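How do you stop bowls sliding on a serving tray?
Naveen Kandpal

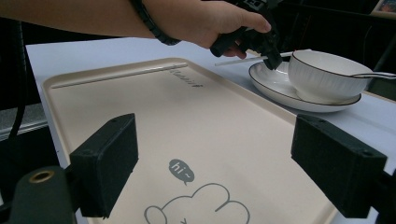
I've finally started having breakfast away from the kitchen and I love it! Only trouble is carrying it all. My tray is the big beige one with the "hi~" bubble on it, and the ribbed bowl goes on its matching saucer, the pair with the thin dark line around the rims. One tilt and everything skates. Any tricks?

Tala Awad
Yes! Damp dishcloth, wrung out and laid flat under the saucer. Works on stairs too. I'd also carry the spoon separately, mine always swings around and flips soup at me.

Jihad Issa
just use a mug

Rima Rizk
Seconding the cloth, and put the bowl in the middle, heavy things first. Cut-up shelf liner is great too (rinse it and reuse it!). Lovely set by the way.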